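I got to Edit Kelemen's house in Dridham a little before ten in the morning, and she already had the oven on. She'd told me on the phone that she couldn't really talk about cooking without cooking (I was secretly hoping for this!) and so our interview happened mostly standing up, with me holding my notebook over the sink so I wouldn't get flour on it.

If you grew up anywhere near Dridham you may have eaten her food without knowing her name. For 30 years she ran the kitchen at the elementary school, and before that she cooked at a boarding house in Imham that has since been turned into a dentist's. She retired in August and has spent her time since then writing down her recipes, all of which lived in her head, and all of which were for far too many people.

"The stuffed peppers start with 70 peppers," she told me. "What's a person supposed to do with that? My daughter has a family of four and a very small fridge."

So she's been dividing. She thought it would be a week's work with a calculator and it has eaten up the whole fall. Salt doesn't divide nicely, she says, and garlic is worse, and anything with yeast in it has its own opinions. The first time she shrank her potato soup down to a family pot it came out like wallpaper paste, because a small pot loses its steam so much faster than the big steel one she was used to. She ate it anyway, for two days, with a lot of pepper.

I asked what she cooked first when she started at the school, and she laughed so hard she had to put the spoon down.

"Liver," she said. "I made liver! I was young, I thought, it's cheap, it's good for them, my mother gave it to us every week. Nothing went out of that kitchen but it came right back in again. I cried in the pantry. Then I went home and asked my own kids what they wanted and they said noodles, so the next day it was noodles."

Her mother came from a village near a town called Mihăilă, and a lot of what Edit cooks goes back there. The sour soup, the cornmeal, a plum cake she makes in a roasting pan. I'd never had the sour soup before and she ladled me out a bowl at ten thirty in the morning, which is not when I normally have soup, and I had seconds. She sours it with fermented bran that she keeps in a jar on top of the fridge. The school version got lemon juice, and she still sounds a little guilty about that.

What I really wanted to hear about, though, was the kids, and how you get a room full of six-year-olds to eat a vegetable. I have two at home and I'm losing that fight every single night.

Her answer was that you should let them play at it first. For years she went into the kindergarten room once a month with a basket of pretend food, and they'd set a table together and argue about what goes with what. Who has the soup, who has the bread, does a carrot go on the plate or in the cup. "They will put anything with anything," she said. "You don't correct them. You say, oh, delicious, and may I have some more? Then at lunch they see a real carrot and it's a friend."
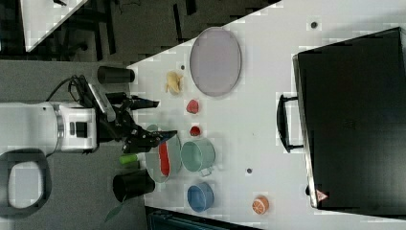
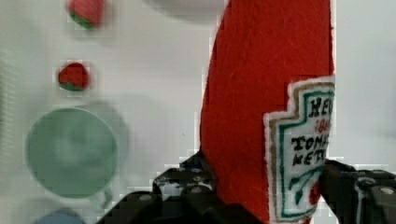

So-ying Chuang told me later that the pretend meals were fine as far as they went, but that she gave more credit to the seconds rule, and she was a bit surprised that Edit hadn't brought it up. The rule was that you could have more of anything as long as you'd had one bite of everything. One bite, and it could be tiny. So-ying remembered a boy who got through all of first grade on single peas.

When I called Edit back to ask, she said of course there was a seconds rule, doesn't everybody have one? She'd gotten it from her grandmother, who used it on grown men at harvest time.

We did talk about money a little, though she didn't much want to. There was a stretch when the district brought in a company called Prurnasent to supply the lunches, and everything came in frozen trays and her job was to open the boxes and watch the timer. She stuck it out. She's careful about how she tells this part (she still has friends who work over there) but she did say that the gravy had a skin on it you could have written your name in. After a while the parents complained enough that she got her stove back, and the first thing she made was the plum cake.

"I could smell it going down the hallway," she said. "The doors started opening. One after another, the teachers first. They were worse than the children."

By then the peppers were ready, the family-size ones, and she cut one open on a saucer and poked at the rice with a fork for a while without saying anything. Still too wet, in her opinion. I thought it was wonderful. She wrote something in the margin of her notebook, crossed out something else, and asked me how big my pans were at home. I didn't know! I'd never measured them. She seemed a little shocked by that and went to find me a ruler to take with me.

The notebook is a plain school one with a blue cover, and it's getting fat. She has 75 recipes in there so far, some in English and some in a mix that only her sister can read. There are notes to herself all over it. "Less." "Ask Mama's cousin re: dill." One page just says "NO" and she couldn't remember what it was about, though she's left it in, in case it comes back to her.

I asked if she was going to have it printed. Her daughter wants to, and has already been asking at the copy shop in Imham what a spiral binding costs. Edit isn't so sure. She doesn't like the idea of people following it too closely, and she told me about a neighbor who called her up in a panic over having no sweet paprika in the house, with the onions already in the pan.

"So use what you've got," she said. "Turn the heat down, look in the cupboard, calm down. It's lunch."

She wouldn't let me leave without a container of soup and most of the plum cake. I put a pea-sized bite of everything on my kids' plates that evening and offered seconds on noodles. My son ate his bite of pepper with his eyes shut, and my daughter hid hers under her napkin, and they both had three helpings of cake. I'm going back next month for the dumplings, and I've measured my pans.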